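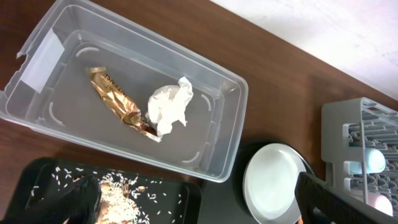
Fig. 1. Papel y envoltorio en la caja de plástico transparente, con el arroz en la bandeja negra pequeña.

Recoger la mesa: informe del proyecto de segundo curso
Entregado el 7/27/19
Taller de Vida Cotidiana y Espacios, residencia Zatcombe

1. De qué va esto

Cuando tocó elegir tema yo quería hacer algo sobre cocinas compartidas, pero así dicho era enorme y mi tutor, Fotis Fragkou, me lo devolvió con una sola frase en el margen: «¿qué parte de la cocina?». Le di vueltas unos días y al final me quedé con lo que más discusiones provoca en mi planta, que es el rato de después de picar algo. Ni cocinar ni fregar. Ese momento en que la mesa está llena de platos, vasitos, migas y papeles y hay que decidir adónde va cada cosa.

Así que el proyecto trata de una mesa. Una mesa de madera, de tono rojizo, pegada a una pared clara, y de tres sitios donde pueden acabar las cosas: la basura de papel y envoltorios, los restos de comida y la vajilla para lavar. La pregunta con la que empecé era si cambiar la colocación de esos tres sitios hacía más fácil recoger, y la verdad es que pensaba que iba a ser una tontería de trabajo. Pues no, me ha tenido ocupada casi todo el semestre (mis compañeras de piso ya no quieren ni oír la palabra bandeja).

2. El presupuesto y lo que compré

Tenía 30 euros del fondo de la asignatura y casi todo salió del bazar Jekora, el que está camino de Gunetbridge. Compré la caja transparente y el escurridor gris. La bandeja redonda negra, la grande, ya la tenía de casa, y los palillos de madera también, de un paquete empezado que llevaba siglos en un cajón. La etiqueta blanca de la caja la dejé puesta porque al intentar quitar una parecida en otro recipiente me quedó todo pegajoso y le cogí manía al asunto.

Dudé mucho con la caja. Mi primera idea era una papelera normal, en el suelo, como la de todo el mundo. Pero en las pruebas de mayo la gente dejaba los envoltorios encima de la mesa «para luego» y luego eran las doce de la noche. Una caja baja, sin tapa y a mano invita bastante más. Además, al ser transparente se ve lo que hay dentro, y cuando ves un envoltorio de chocolatina arrugado ya entiendes para qué sirve sin que haga falta un cartel. Hice un cartel igualmente, quedó feo y lo retiré.

3. La colocación

Probé varias disposiciones antes de quedarme con una. En la primera el escurridor estaba en medio, y era un incordio porque ocupa mucho y todo lo demás acababa arrinconado. En la segunda puse los dos recipientes de restos juntos a la derecha y la vajilla a la izquierda, lo que a mí me parecía lógico, pero yo soy zurda y me di cuenta tarde de que lo había montado para mí sola.

La definitiva es bastante sencilla. A la izquierda, al fondo, la caja para papel y envoltorios, y justo debajo, más cerca de quien recoge, la bandeja negra pequeña para los restos de comida. En el centro, la bandeja redonda con todo lo que se ha usado. A la derecha, el escurridor. La idea es que se empieza siempre desde el centro y desde ahí cada cosa sale hacia un lado: lo que se tira a la izquierda, lo que se lava a la derecha. Contado así parece de manual de hotel, ya lo sé, pero con las manos ocupadas se agradece no tener que pensar.

4. La merienda de prueba

Para que las pruebas se pudieran comparar necesitaba ensuciar la mesa siempre más o menos igual. Monté una merienda fija, con un plato blanco redondo, dos vasitos de plástico (uno azul claro y otro rosa), un cuenquito amarillo con algo crujiente para picar y los palillos al lado. Todo encima de la bandeja redonda.

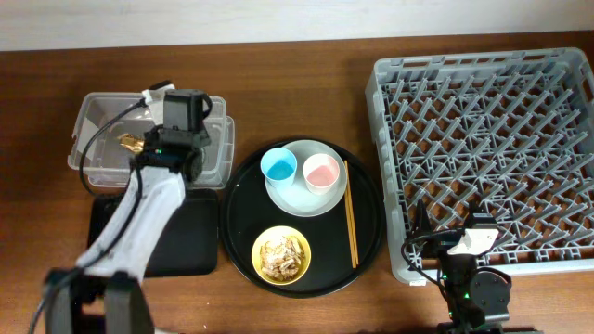

Los dos vasitos los ponía sobre el plato a propósito. En mi planta se hace mucho eso de amontonar para dar un solo viaje, y quería saber si el montón ayudaba o estorbaba a la hora de separar las cosas. Mi impresión es que ayuda hasta el momento de soltar: llegas con el plato y los vasos encima, y entonces te falta una mano. Con los palillos me pasó algo parecido, ruedan, se cuelan debajo del borde, se quedan olvidados en la bandeja cuando ya te creías que habías terminado.

El cuenco amarillo fue el mejor acierto de la merienda. Es pequeño, se coge con dos dedos y se vuelca sin armar un desastre. Antes usaba un bol hondo de cereales y la mitad de los restos se quedaba pegada en el fondo.

5. Lo del arroz

El arroz merece apartado propio. Lo metí crudo, porque quería un resto que se desparramara y cocido se apelmaza, y con él la bandeja pequeña deja de ser un simple sitio donde volcar cosas. Los trozos grandes del picoteo forman un montón y ahí se quedan. El arroz se va por toda la superficie, hacia los bordes, y si vuelcas desde alto salta fuera. Lo bueno de que la bandeja sea negra es que los granos se ven perfectamente - en la mesa, en cambio, con la veta de la madera, alguno se me escapó hasta que apoyé el codo encima.

El reborde es bajito y para comida normal basta. Si repitiera el proyecto buscaría una con el borde algo más alto, aunque entonces costaría más vaciarla en el cubo. No lo tengo resuelto.

6. Orden de recogida

Después de muchas vueltas, el orden que mejor me ha funcionado es este, y es el que propongo:

Primero, papel y envoltorios a la caja transparente. Es lo que menos mancha y despeja enseguida.

Segundo, los restos del cuenco a la bandeja pequeña, volcando despacio y desde cerca.

Tercero, la vajilla al escurridor, empezando por lo que está arriba del montón. Los vasitos van antes que el plato.

Cuarto, los palillos, que en el escurridor se pueden dejar cruzados sobre la rejilla de rombos. De pie entre las púas también aguantan, pero a mí se me caían.

Quinto, mirar la bandeja redonda vacía antes de levantarla, por si queda algún grano.
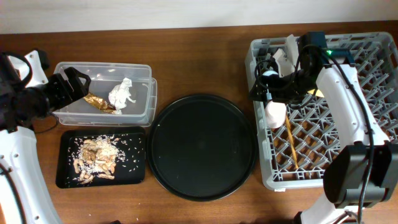

7. Problemas y cosas que cambiaría

El escurridor es grande para esta mesa. Lo elegí pensando en cenas de varios y para una merienda sobra medio. Lo bueno es que con tanta púa casi todo encuentra su hueco, aunque un vaso pequeño se puede colar torcido y hay que recolocarlo.

También me equivoqué con el calendario. Quería hacer una segunda ronda en agosto, con vajilla de verdad de la residencia, y resulta que en agosto la cocina de Zatcombe cierra por obras. Fotis me propuso usar la sala Theodorakopoulos, pero las mesas de allí son más estrechas y el escurridor no cabe junto a la bandeja redonda, así que habría tenido que empezar de cero con la colocación.

Pasé un cuestionario cortito por la residencia y me contestaron 69 personas, que me pareció muchísimo. Lo que más se repetía en los comentarios libres era que los restos de comida dan asco y por eso se dejan para el final. Yo los pongo en segundo lugar justamente por eso, para quitarlos de en medio, pero entiendo que alguien prefiera otra cosa y me gustaría haberlo probado con más gente recogiendo y menos gente opinando.

8. Material que entrego

Van con el informe el plano de la mesa a lápiz (perdón por las manchas de café), las respuestas del cuestionario y el recibo de Jekora. La caja y el escurridor se quedan en la cocina de la segunda planta. La bandeja redonda me la llevo, que es de mi madre.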